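Tellex opens Prestham site to record household tasks for robot training

PRESTHAM, Mar 23, 2022 — Tellex said today that it has opened a site in Prestham where two-armed robots are guided by people through ordinary household jobs, so that the recordings can be used to train its Inusex control software.

The site has four furnished rooms on one floor of a former office building. Work began there in February with a small crew and moved to a full schedule this month. Operators work in pairs, one guiding the arms and the other resetting the room between runs. The current task list has 44 entries, among them taking out trash, wiping tables, making beds, and putting dishes back in a cupboard.

Each run is saved as one example: what the robot's cameras saw, how the arms and grippers moved, and a short written label for the job. Runs that go wrong are kept and marked as such. Tellex said its earlier training sets left them out, and that the software was slow to recover from a dropped item as a result.

"We had plenty of clean recordings from a lab bench, and they didn't help much once the robot was in a bedroom," said Ritu Khurana, who leads data collection at Tellex. "Bags slump. Things stick out of the trash. We want the software to have met that many times before a customer's robot does."

The rooms are not tidied beyond what a task calls for. Furniture is moved between sessions, and cords and equipment may stay on the floor while the arms are working. Operators are asked to vary the starting position of the robot and the contents of bins and shelves instead of repeating one arrangement.

Tellex is running the site with Jaiswal, which supplies and trains the operators. New operators spend two weeks on practice runs before their recordings are added to the set. Under the agreement, Jaiswal will also review labels, and any run on which two reviewers disagree goes back to Tellex for a decision.
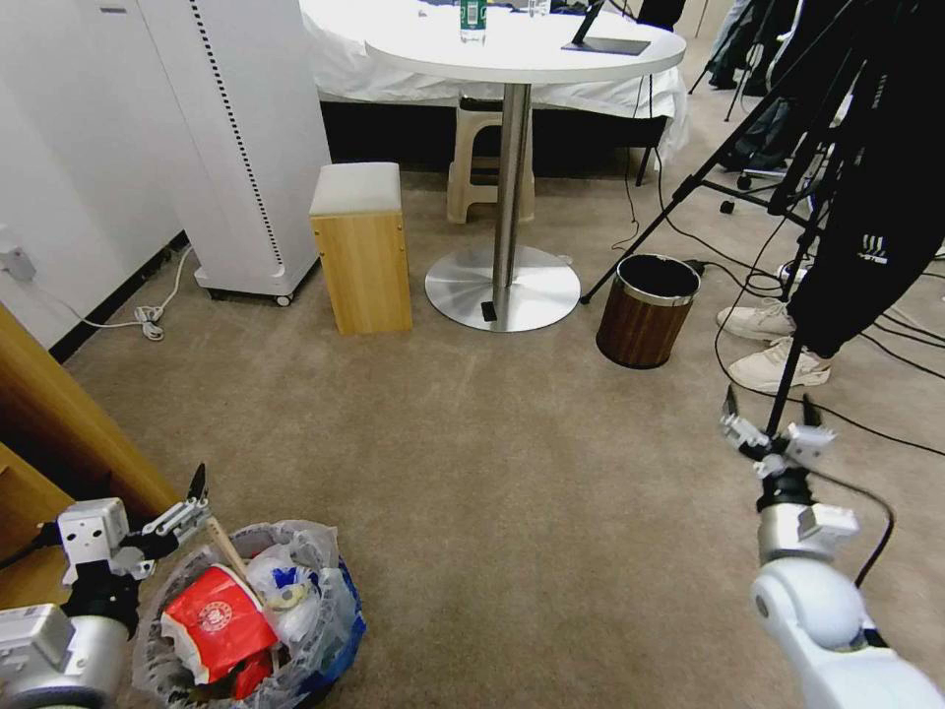
Trash handling was put near the top of the list at the request of early users. It includes removing single items from a full bin, gathering the edges of a liner, and lifting the liner out — a step that needs both arms and has been the hardest to record well. Tellex plans to collect this group of tasks in all four rooms before moving on to laundry.

"The lifting part takes patience from the operator," Khurana said. "Some days we get a lot of good runs and some days we don't. We would like fewer recordings that we trust over a pile that we have to throw away later."

The first set from Prestham will contain examples from 111 sessions. It will be used inside Tellex for the next version of Inusex. The company has not decided whether to make any part of it available to outside groups.

Questions about the Prestham site may be sent to the Tellex press office.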